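The Back Room at Sekley, Before and After Lunch

Zurkcombe Textile Library lends out towels, tablecloths and bed linen to people who have more guests than cupboards. The front counter is lovely and has a plant. The gallery on this page covers the other side of the door, where everything that comes back gets folded, eventually.

We moved into the Sekley building in April. Wajid Tarar picked the room for its brick wall, which he says gives the place character. It also eats drill bits, so the shelving stands on its own feet in front of it and the character goes unpunctured.

Our current stock is 3,802 pieces, of which around 300 are out on any given Wednesday. The rest are meant to be in this building, folded in thirds with the label facing out. Sheena Galbraith wrote the folding guide. It runs to 51 steps if you include the fitted sheets, and most of us have agreed to leave the fitted sheets to Sheena.
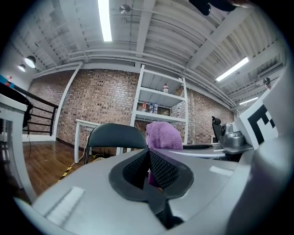
Purple towel, pre-folding, on the gray table. The red-capped bottle behind it has the top shelf of the white unit to itself.

Purple is the color people ask for least and return in the biggest heaps. Tiago Morais blames the fuzz, which he says grips itself. His method is to pick a towel up by two corners, give it one good shake and lay it down flat before it has time to think. Mine is to pat it on top and go make coffee.

A word on the chairs. Folding is done standing up (step 2 of the guide), and the chairs are for reading the guide. The black padded one is the popular choice and you will need to get there early.

The white shelves are the best thing we own. Henrique Matos put them together in one evening with the instructions upside down, and they have held steady ever since. He would like it known that he has offered to build another set. We would like it known that we have said thank you.

Borrowing is open to anyone in Sekley or Fultholm with a library card. Returns go to the front counter, next to the plant. Folded is nice. Heaps are also accepted, as you can probably tell.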